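Bringing a Tired Wooden Tabletop Back to Life

16 Aug 2019

If you have a light wood table that gets used every day, you already know how it goes. The first year you put a coaster under everything and wipe up every drop the second it lands. By the fourth year there's a gray patch where somebody always leans their elbow, two or three pale rings near the fruit bowl, and that dry, slightly fuzzy feeling when you run your palm across it. Ours had all of that and a line of purple felt-tip besides, and I put off dealing with it for the better part of two winters.

I finally learned how to do this properly from my neighbor Ilona Erdős, who refinished furniture for a living before she retired and who still can't sit down at a restaurant table without tilting her head to see how the light falls on it. Most of what follows is hers. The mistakes are mine, and I've left them in so you can skip them.

Before you start: what kind of top do you have?

Everything on this page is for a table with a real wood surface and an oil finish, or no finish to speak of. If the top has a hard, glassy coat that chips or flakes, you have lacquer or varnish, and you'd need to strip it first, and that's a different weekend altogether. If the top is veneer you can still do the cleaning and the oiling, but please go very gently with the sandpaper or leave it out. Veneer can be thinner than you'd believe, and once you're through it there's no going back.

To find out what you've got, put one small drop of water somewhere out of the way and leave it for a few minutes. If it sits up in a bead and wipes off with no trace, the finish is still doing its job and you may only need a good wash. If it sinks in and leaves a darker spot, the wood is thirsty, and you're in the right place.

What you'll need

Sandpaper, grits 100, 125 and up. A word about that 125: the paper I buy comes from a little shop that sells odd leftover rolls, and you can use whatever falls in that neighborhood. I finish with something quite a bit finer, usually whatever fine paper is in the drawer.
A cork or rubber sanding block.
Mild dish soap and a bucket of warm water.
A stack of lint-free cotton rags. Old T-shirts are perfect, old towels are not (they shed, and you will be picking fluff out of the oil until dark).
A soft brush or a vacuum with a brush attachment.
Furniture oil. I've used Nisura on this table twice and I like it a lot, though it smells strongly for a day. Vörös makes a hard wax oil that Ilona prefers for dining tables.
A dust mask, gloves, and a metal can with a tight lid. More about the can further down, and please don't skip that part.

You don't need a power sander. I borrowed one the first time, from my brother-in-law Ákos Kocsis, and I put a beautiful shallow dip in the top right where everybody sets their plate. Peas still roll toward it. By hand it takes longer, but you can feel what you're doing the whole time, and I've come to enjoy it with the radio on.

Step 1. Wash it

Clear everything off and wipe away the crumbs. Put a small squirt of soap in the warm water, wring the rag out until it's barely damp, and wash the top in long strokes, following the grain. Do the edges as well, and the underside of the lip if there is one. You would not believe what lives under there. Then go over it again with clean water and a fresh rag, and dry it right away with another.

Now leave it overnight. I know, I know, you've got the whole afternoon free and you want to get going. But damp wood clogs the paper and tears instead of cutting, so have supper on your knees and start in the morning.

Step 2. Look at it from low down

Turn off the overhead light and let the light come in from the side, from a window or a lamp set at table height. Crouch down until your eyes are nearly level with the top. Every scratch and ring and sticky spot will show up, including ones you've been living with happily for years. Mark the worst of them with a light pencil squiggle. Keep the pencil soft and don't press, or you'll be sanding out the pencil marks too.

While you're down there, work out which way the grain runs. On some tops it goes straight from end to end and on others it bends and wanders, and it's good to have this clear in your mind before you pick up the block.

Step 3. Sand with the grain

Wrap the 100 paper around your block and start with the pencil marks. Use long, light, even strokes in the direction of the grain, and let the paper do the cutting. If you find yourself leaning on the block, the paper is worn out, so change it. Feather outward as you go, so that you're blending the bad spot into what surrounds it and not digging a little bowl (see peas, above).

Once the marks have faded, go over the whole top with the same paper. This is the part that people try to get out of, and I tried too. If you only sand the stained patches they will take the oil differently from everything else, and you'll have swapped your pale rings for pale islands.

Brush or vacuum off all the dust, then do the whole top again with the 125, and again with your finest paper. Vacuum between each one. A single crumb of coarse grit trapped under fine paper will leave a squiggly scratch that you won't notice until the oil is on -- and then you'll notice nothing else.

For my table, which seats six, the sanding took two mornings with a long lunch in between. Go easy on your shoulders.

Step 4. Raise the grain (worth doing)

This was new to me. Wipe the sanded top with a barely damp rag and let it dry fully. When you come back it will feel rough again, like a cat's tongue, and you'll think you've ruined it. You haven't. The water swells the little loose fibers so they stand up, and one light pass with your fine paper takes them off for good. If you skip this, the first spilled glass of water will do it for you.

Step 5. Oil

Open the windows. Stir the oil well (stir, don't shake) and pour a small puddle in the middle of the table, smaller than you think. Spread it outward with a folded rag, working along the grain, until the whole surface has an even coat. Pale wood will darken and warm up quite a bit as it goes on. Try it on the underside first if you're worried about the color, and give that patch a full day before you decide.

Let the oil soak in for 16 minutes. Ilona says fifteen, and I add one for finding my glasses. If your can gives a different time, follow the can. Then take a clean, dry rag and wipe off every bit that's still sitting on the surface. Be really thorough here! Oil that stays on top never hardens nicely. It turns tacky and grabs at your sleeves, and the newspaper sticks to it.

Leave it for a day, and put on a second thin coat in just the same way. Very dry tables may want a third. Mine did, on the end nearest the radiator.

Now the rags. Rags soaked in drying oil can heat up by themselves and catch fire, and this is not an old wives' tale. Don't ball them up and don't drop them in the kitchen trash. Put them in your metal can, cover them with water, close the lid, and ask your local waste center how they'd like them handed in. Until you can do that, keep the can outside.

Step 6. Wait a little longer

You can set light things on the table after a day or two, but hold off on hot dishes, wet glasses and tablecloths for as long as the can tells you to. We ate at the ironing board for part of that stretch, which the children thought was the best thing we'd ever done.

Looking after it from here

Wipe up spills when you see them, and use a damp cloth with plain water for everyday cleaning. Skip the spray polishes, especially those with silicone in them, as they can make the next coat of oil go on blotchy. I do one thin refresher coat in September, before we start living indoors again, with no sanding beyond a quick rub with fine paper. From clearing the table to washing my hands it's 60 minutes, plus the drying.

For pale water rings that turn up in between, try rubbing a little of the same oil into the ring with a soft cloth and leaving it overnight. Quite often that's enough. Dark rings have gone deeper into the wood and will usually need the sandpaper, and some of them stay put whatever you do. We have one near the window end from a flowerpot, and I've stopped minding it.
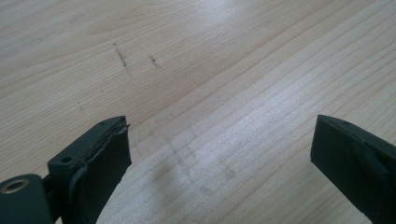
If you're thinking of doing the chairs as well, do them after the table and not at the same time. Spindles take ages, the oil collects in every joint, and you'll want somewhere decent to sit down in the meantime. I'm partway through ours now, two done and four to go, and I'll write up how I got on with the curved backs once I've found a block that fits them.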